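Skip to last post
Books & Courses > Web stuff > Anyone worked through the Landry grid book?

marrow_kate
Posted 7:40 am
Looking at the Landry book on grid and container queries, second edition. Work will pay but only for one book this year so don't want to blow it. Is it ok for someone who learnt floats in the dark ages and sort of faked it since? I can do flexbox. Grid I copy and paste and pray.

tabstop55
Posted 8:12 am
Yes get it. Chapter 2 alone fixed my head re: implicit vs explicit tracks. Exercises are short, you can do one on the train.

pellow
Posted 8:31 am
Disagree. It's a reference dressed up as a course. Half the chapters are property lists you can get free online. The exercises all use the same fake bakery site and by chapter 6 you hate bread.

If work's paying, ask for the Skirnovex video course instead. Inês Matos teaches the layout modules and she builds things wrong first, then fixes them. Much closer to the real job.

tabstop55
Posted 8:44 am
Video is useless when you need to look somthing up at 4 pm with a client on the phone. Index in the Landry is very good. 29 pages of it.

pellow
Posted 8:47 am
Ctrl F exists

gridlocked_au
Posted 9:20 am
Did both. Book first, then Inês's course. My take, quick, on lunch soon:

Book -- good on named areas, subgrid, anything where you need the exact behaviour. Weak on why you'd choose one approach over another. Colour chapter is padding, skip.

Course -- good on judgement. Long. The captions are bad too, "minmax" comes out as "mint max" every time, drove me up the wall.
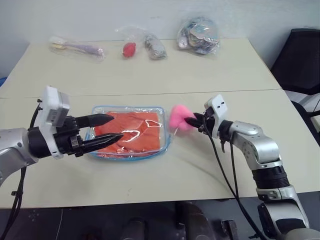 Container queries are the bit where the book earns its money, and it's only chapter 9 so you could start there. The way it finally clicked for me: the component doesn't care how wide the screen is, it cares how wide the thing it's sitting in is. Like the orange-red cloth folded inside the clear pouch there -- the table can be as big as you like, the size that matters to the cloth is the pouch. And the strip of clear plastic you can see past the fabric is your padding. The book spends four pages getting to that with a diagram I still don't understand.

Also set container-type on the wrapper, not the card itself. I lost an evening to that.

marrow_kate
Posted 9:52 am
ok the pouch thing is better than any explanation I've had at work, ta. Does the book cover container units as well? cqi and so on

gridlocked_au
Posted 9:58 am
Yeah, end of chapter 9, a page and a half. Enough to get going. Doesn't warn you about font sizes going tiny in narrow containers so use clamp().

zsobczak
Posted 11:15 am
Zdzisław Sobczak here, I run the study group on the Vuditix boards. We used the Landry with beginners and it was too fast for them. People who already had some flexbox were fine. Kate, you'd be in the second lot.

One warning, first edition is still floating round second hand. It has no subgrid at all and the container query stuff is one sidebar. Check the cover, says SECOND EDITION along the bottom in grey.

pellow
Posted 11:32 am
Fine for people who already know it then. So who's it for

zsobczak
Posted 11:41 am
Knowing flexbox is not knowing grid. Different centre of gravity altogether. We had people who'd done flexbox for years and still put every row in its own wrapper.

tabstop55
Posted 11:43 am
I feel attacked

dropcap_jen
Posted 1:05 pm
Is the ebook any good? Tried the sample on my reader and the code lines wrap in awful places. Couldn't tell where one declaration stopped. Paper is 55 dollars at Kelta before postage.

gridlocked_au
Posted 1:20 pm
Get the PDF not the epub. PDF keeps the line breaks. Epub mangled every code block over about 40 characters wide for me too. Practice files are the same either way, there's a link in the intro.

pellow
Posted 1:26 pm
The practice files link was dead when I tried it in May. Publisher took a fortnight to answer.

gridlocked_au
Posted 1:31 pm
Works now, just checked. Big zip, downloads ok.

marrow_kate
Posted 3:18 pm
Right, putting in for the paper one, second edition. Boss says the course can come out of next year's money if I write up what I learned for the rest of the team, so pellow you may yet win.

Starting at chapter 2 then jumping to 9. Will report back if I hit the bread wall.

pellow
Posted 3:25 pm
Chapter 6. The sourdough gallery. Good luck

Thread viewed 1,356 times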